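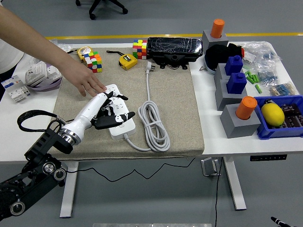
Workshop notes: the arm build at Prallthorpe

May 5, 2026

The robot arm project in the Prallthorpe shared workshop has moved on to handling ordinary household objects. The arm now carries a black multi-fingered hand, which went on in March in place of the simple two-jaw grabber it started with. The wiring took longer than the mechanical side. We had to reroute the finger cables twice before the wrist could turn through its full range.

Most of the recent sessions have gone to the power strip. It is an awkward thing for a robot to deal with – long, full of socket openings on top and tied to a cord that drags on whatever it touches. We work with one person at the bench and one at the laptop. The person at the bench steadies the far end of the strip while the fingers come down on the near part of it.

The fabric-covered board across the desk has been a cheap improvement. On the bare desktop small items skated away as soon as a finger brushed them. The fabric is an offcut from the Rashti upholstery shop and cost us nothing.

Other objects in the current set are the Rubik's cubes, the yellow tape measures, a couple of breaker units, a roll of tape and the grey peg blocks with their orange cylinders and blue square pegs. The lemon lives in the blue bin with the packaged bits. If you borrow a tape measure from this desk for another job, please put it back when you are done.

The control software is a set of scripts we call Ullovano. The current version stores 28 hand positions, of which 11 have been checked against real objects. The rest are guesses and need bench time. Grip force is still set by hand for each object, and we would like some help from anyone who has worked with current sensing on small motors.

Two jobs are next on the list. The first is a proper cable guide along the forearm, to be printed once the Zondham printer is back from repair. The second is a stop switch within reach of the bench as well as the laptop – at the moment only the person at the laptop can halt the arm. Until that is fitted, please don't run it alone.

Spare connectors and short lengths of flexible cable are welcome. Leave them in the tray by the workshop door, marked for the arm.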